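Drallum Scorer - Club Edition
Section 4: Setting up a match

Read this before the toss. Reading it after the toss is traditional, but the over rate suffers.

1. Switch on the tablet and open Drallum. Wait for the green bar. Tapping it repeatedly does not bring it on any sooner.

2. Choose New Match, then enter the home side and the visitors. If you played Fernura last season, their squad is already stored, including the players they would prefer to forget.

3. Pick eleven names for each side. The squad list holds up to 21. Drag the captain to the top and mark the wicketkeeper with a K.

4. Set the match length in balls. A 50-over game is 300. Leave Extras Count set to Off unless your league says otherwise.

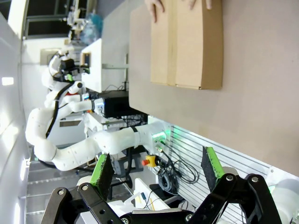
5. Enter the toss result and tap Start Innings. From this point the batting order can be changed only for players who have not yet gone in.

Note: To pick up an interrupted match, open Lastimport from the main menu. It restores the score as of the last completed over - the balls after that come from the paper book, so keep one.

Caution: Do not tap Declare to see what it does. It declares. One scorer at the MacBrayne ground closed an innings at 216 this way, with two set batsmen in the middle, and walked home by the back lane.

6. At the close, check that the bowling figures and the batting total agree. If they differ, error 366 appears and the match cannot be filed. Start with the leg byes.

Print this page | E-mail this page

Related items
Section 3: Adding players and squads
Section 5: Rain, bad light and revised targets
Correcting a ball after the over has ended
Filing a result with your league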